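Comparing Two Gripper Fingers on a Taped Grid
Final report, Robotics Lab II
Submitted in May

1. What we set out to do

Our lab arm came with a parallel gripper and its stock fingers, sold by Prelance. The department had also bought a second set of fingers from Drosteo, which the catalog page says will "grip anything you can lift." We were asked to find out if the Drosteo set was worth fitting for good. I went in doubting it and I still doubt it, though for different reasons than I expected.

The question sounds simple. Put an object down, send the arm, see if it comes up. Most of the trouble we had came from the words "put an object down." Where you put it, and which way it faces, matters more than we gave it credit for when we wrote the proposal.

2. Setup

The arm was driven by the Karabulut controller that was already on the bench. We did not tune it. Speed and closing force stayed at the default for both sets of fingers, and that is a weak point in the whole comparison, as I will explain in section 5.

The work surface was marked off with blue painter's tape to give us cells. The idea was that each try could be logged by cell, so that a finger set that only worked in the easy middle of the table would be caught out. The grid was laid by eye. The cells are not all the same size, and the lines are not all square to each other. For logging "which cell" this is fine. For measuring how far off center a grasp was, it is useless, and we dropped that part of the plan.

Objects were light household things, mainly plastic cups and small boxes. A wrist camera gave the arm its view of the table, and the person running the trial used the same view to start each try.

3. Method

Each finger set got 56 tries, split between objects standing up and objects lying down. A try counted as good if the object left the table and stayed in the fingers for 6 seconds. Dropping it after that did not count against the set. I argued for a longer hold and lost the argument.

Between tries the object was put back by hand in the next cell on the list. We did not fix the direction it faced. That was a mistake. A cup lying with its mouth toward the gripper is a different problem from a cup lying with its base toward the gripper, and our log has one line for both: "cup, side."

4. Results

Standing objects told us very little. Both sets picked them up nearly every time, and anyone who wants to call that a win for Drosteo can also call it a win for Prelance.

Lying objects were harder. The Drosteo set came out ahead by 6 good tries. The group was pleased with this. My trouble is that we changed sets only once, halfway through, so everything we learned about starting the arm in a good spot went to whichever set came second. That was the Drosteo set.

The cup on its side was the case we came back to most often. If one finger lands inside the rim and the other outside, the grip is on a thin wall. If both land outside, the cup can roll before they close. Neither set of fingers changes that. It is a matter of where the arm goes and how the wrist is turned.
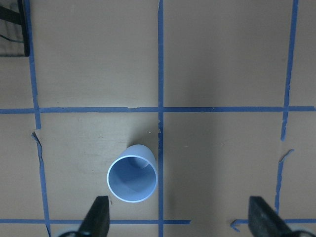
Another group in the section, reading our draft, did not agree with me about the order problem. They wrote that 56 tries is too few for the operator to get much better, and that if practice were the cause we should see the early Drosteo tries fail more than the late ones. They also said we were blaming the method because we didn't like the answer.

The first part is a fair point. I went back to the log and the failures are spread all through the run, with no clear pile at the start. But practice on the Prelance set had already happened by then, so a flat line is what I would expect either way. On the last part, I have no defense except that I would have complained about a Prelance win too.

5. What is wrong with this comparison

Closing force was the same number for both sets, but the fingers are not the same shape, so the same number does not mean the same squeeze. The controller manual has a page on this and we read it after the trials.

We never checked wear. Drosteo says the pads last for 1,000 cycles. We ran nowhere near that and can't say a thing about it.

The surface itself took some damage. There are torn spots beside the tape, and a light object can catch on a raised edge. We did not log which tries were near one.

6. Recommendation

Keep the Prelance fingers on for now. Before anyone spends more money, run the lying cup again with its direction fixed and written down, 30 tries per set, swapping sets every few tries so neither gets the benefit of practice. Lay the grid with a ruler on a fresh board.

There was talk of adding a Dekix depth camera to the next round. I would leave it out until the fingers have been tested properly, or we will have two new parts and one score to split between them.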